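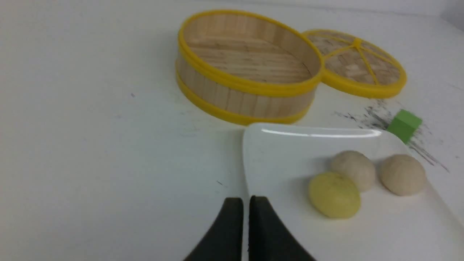

poster steamqueen608 wrote: you still have to line it, bamboo or no bamboo. Anyway full thread below, cleaned up a bit.

Buns sticking to bamboo steamer, help
posted by dumplingdad, 07/03/2026

Got a Paltum steamer, the round one with separate lid. Buns come out ok on top but bottoms rip off on the slats every time. Also lid drips?? Do I oil the bamboo or what. Making a batch tonight so quick answers pls

steamqueen608
Dont oil it, goes sticky and smells after a while. Parchment squares, one under each bun. Cabbage leaf works too. Steam 10 minutes, heat off, crack the lid and wait a bit before you lift them. Pull them right away and they tear. Drips: woven lid should soak up most of it, if not your water is boiling too hard. Turn it down. Leave gaps, they puff up alot.

Folis_fan
i just use a plate in mine. works

mkr3000
Wet the basket before first use, nobody said that yet. Rinse after, no soap, and let it dry all the way before you put the lid back on. My old one from Lykkegaard went moldy in a closed cabinet. And 8 minutes is plenty for small buns imo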